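Ernia publishes results of gripper finger comparison on clothing and household textiles

2023-05-31

Ernia has completed a comparison of two sets of gripper fingers for handling loose clothing, and is making the full results available to laundries, garment recyclers and research groups free of charge.

The trial ran from January at the company's workshop in Putum. It set the existing Plikex finger against a newer design, the Gill, which has a softer inner pad and a thinner tip. Both were fitted to the same arm and run with the same controller settings, so that only the fingers changed between sessions.

Each design made 700 attempts to pick up a single item from a flat surface. A further 400 attempts per design were made on items hanging partly over an edge. The set of 27 test items included T-shirts, tea towels, pillowcases and children's jumpers.

"Most of the published figures we could find were for boxes and bottles," said Brock Vachon, who led the trial for Ernia. "Our customers handle cloth. They wanted to know which finger to buy and we didn't have a good answer for them."

The Gill finger did better on thin cotton lying flat, where the Plikex finger often closed on nothing or pushed the cloth ahead of it. On heavier items the difference was small. The Plikex finger was the better of the two on thick knitwear, and its pads lasted longer – the Gill pads had to be changed twice during the trial and the Plikex pads not at all.

Overhanging items were easier for both designs. With cloth hanging down between the fingers there is something to close on from either side, and the approach angle matters less. Ernia now advises customers to present garments over an edge where the layout of the line allows it.

The company also looked at camera position. A small camera at the wrist was compared with a fixed one mounted overhead. The wrist camera gave a closer view of folds and hanging sections in the last part of the approach, but the fingers hid part of the cloth. The overhead camera was more useful for choosing which item to go for first. 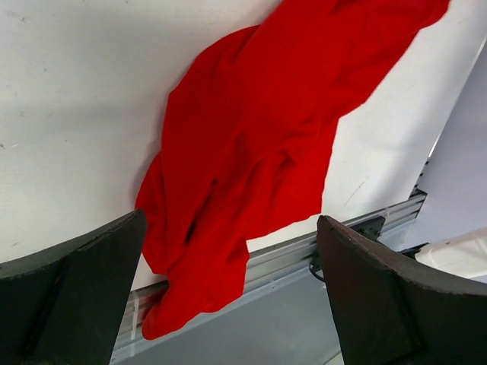 What is being released

The release contains the results table, the controller settings, the list of test items and notes on 166 failed picks, sorted by cause. Slipping was the most common cause for the Plikex finger. For the Gill it was picking up two layers of cloth when one was wanted.

"We've left the failures in and written them up properly," said Vachon. "If you run a sorting line, that is the part you'll read first."

Drawings for an adapter plate that fits both fingers are also included. The plate can be cut from flat stock and needs no special tools to fit.

Next steps

A second round will cover damp textiles and items with zips and buttons. Ernia is asking laundries to send in worn-out stock for this – sheets and workwear are especially welcome.

Requests for the results, and offers of textiles, should be sent to the trials desk at Ernia, Putum.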